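Drelville and Sambridge Joint Housing Panel
Minutes of the meeting held on 2/21/19 in the first floor meeting room, Drelville Civic Offices

Present: the Chair, the Vice-Chair, five members of the panel, the Head of Housing, the Private Sector Housing Manager, the Principal Planning Officer and the Clerk.

Apologies were received from two members for Sambridge.

1. Minutes of the previous meeting
The minutes were agreed as a correct record and signed by the Chair, subject to one correction at item 6, where "Tolon Road" should read "Tolon Rise".

2. Declarations of interest
One member declared an interest in item 5 as the owner of a let property in Rakena. The member remained in the room but took no part in the vote.

3. Matters arising
The Clerk reported that the letter to the water company about the Sambridge pumping station had been sent and acknowledged. A full reply was awaited.
The Head of Housing confirmed that the revised allocations leaflet was with the printers. Members asked that copies be placed in both libraries as well as the two council reception areas.

4. Housing register: position statement
The Head of Housing presented the report circulated with the agenda. There were 3,504 households on the joint register at the end of the last quarter. The largest group was waiting for one-bedroom homes, and the longest waits were among families needing four bedrooms or more.

A member asked whether the register included applicants who had not renewed their details. The Head of Housing replied that renewal letters were sent every October and that applicants who did not respond after two reminders were removed. The figure in the report was taken after that exercise had been completed.

The Vice-Chair was concerned that older applicants might be removed because they had not understood the letter. It was agreed that a telephone call should be made to any applicant over pensionable age before removal.

The panel noted that few four-bedroom homes became available for letting in either district. Officers were asked to bring forward options for encouraging tenants with spare rooms to move, including help with removal costs. Members stressed that any such scheme must be voluntary.

Resolved: that the report be noted, and that a paper on voluntary downsizing be brought to the next meeting.

5. Licensing of private rented homes in Rakena
The Private Sector Housing Manager introduced proposals for a licensing scheme covering the Rakena ward. Officers estimated that there were 600 privately rented homes in the ward, many of them in older terraced streets. Complaints of damp, poor heating and broken locks had been received throughout the year.

The proposed fee and conditions were set out at Appendix B. Landlords would need to provide a current gas safety certificate, a written tenancy agreement and a contact number answered during working hours.

Members discussed the effect on rents. One view was that the fee would be passed on to tenants, who could least afford it. Others considered that the cost spread over the life of a licence was modest, and that good landlords already met every condition in the appendix.

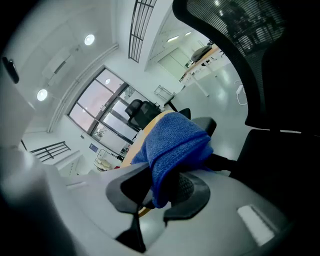
The Principal Planning Officer reminded the panel that a number of the terraces had been converted into flats without consent, and that the licensing records would help in dealing with these. In reply to a question, the officer said that long-standing conversions might be immune from enforcement and would have to be looked at one by one.

A member asked how the scheme would be staffed. The Private Sector Housing Manager said that two inspectors would be required, and that their salaries would be met from fee income. Until the posts were filled, inspections would be limited to homes where a complaint had been made.

It was proposed and seconded that the scheme go out to public consultation. The proposal was carried with one member voting against and one not voting.

Resolved: that consultation be opened on the terms set out in the report, with the addition of a question on the likely effect on rents, and that the results be reported to the panel before any recommendation is made to the two councils.

6. Tolon Rise development
The Principal Planning Officer gave an update. The outline permission was for 158 homes on the former depot land at Tolon Rise. The developer had asked to reopen discussion of the affordable housing share, citing the cost of clearing contaminated ground at the northern end.

Members expressed disappointment. The condition of the land had been known when the application was made, and the survey had formed part of the papers at that time. The Chair asked that the developer's figures be examined independently and at the developer's expense.

The Head of Housing advised that a housing association had shown interest in taking on the affordable homes, but would not commit itself until the number and mix were settled. Further delay could put this interest at risk.

There was some discussion of the access road. The Sambridge members repeated their request for a footway on both sides as far as the primary school. The Principal Planning Officer undertook to raise this with the highways authority, although the land on the eastern side was in separate ownership.

Resolved: (a) that the panel does not support any reduction in the affordable housing share on the information now available; (b) that an independent review of costs be sought; (c) that the footway request be pursued.

7. Repairs contract
The Head of Housing reported that the contractor had missed the target for urgent repairs in two of the last three months. A meeting had been held and an improvement plan agreed. There were 15 urgent jobs overdue on the day the report was written, mostly boiler faults awaiting parts.

Members asked that temporary heaters be offered in every such case, and that tenants be told when the part was expected. The Head of Housing agreed to write to the contractor accordingly.

Resolved: that the position be noted and reported again at the next meeting.

8. Correspondence
A letter from the Sambridge residents' association on the state of the garages behind the shopping parade was received. It was referred to the estates section for reply.

9. Date of next meeting
To be confirmed by the Clerk. The meeting will be held at Sambridge.

The meeting closed at 8.40 pm.

Signed (Chair) ....................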